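Pinza paralela Talliline 39 - uso seguro y buenas prácticas

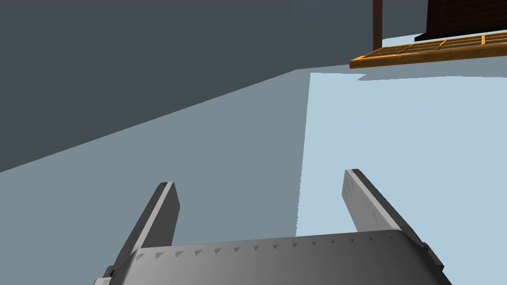 Vista de simulación: pinza de dos dedos abierta, sin pieza.

La Talliline 39 es una pinza eléctrica de dos dedos para brazos ligeros, distribuida por Busitz. Se entrega con su modelo de simulación, y recomendamos probar en él cada trayectoria antes de la puesta en marcha.

Normas aplicables
La integración debe cumplir la norma ISO 10218-2. Si el brazo trabaja cerca de personas, consulte también la ISO/TS 15066. La pinza sola no es un sistema seguro: la evaluación de riesgos corresponde siempre al integrador.

Antes de empezar
- Limite la fuerza de cierre a 65 N durante las pruebas.
- Compruebe que los dedos abren del todo sin tocar muebles ni paredes.
- Defina en el programa qué pasa con la pieza si falta la corriente.

Mantenimiento
Revise los tornillos de los dedos cada 1,000 ciclos y anote el resultado en la hoja Csizmadia, incluida en la caja. Los dedos se cambian por pareja, nunca uno solo.

Plazo de entrega: siete días desde el almacén de Lumunport. Los dedos de repuesto se piden aparte - indique el número de serie.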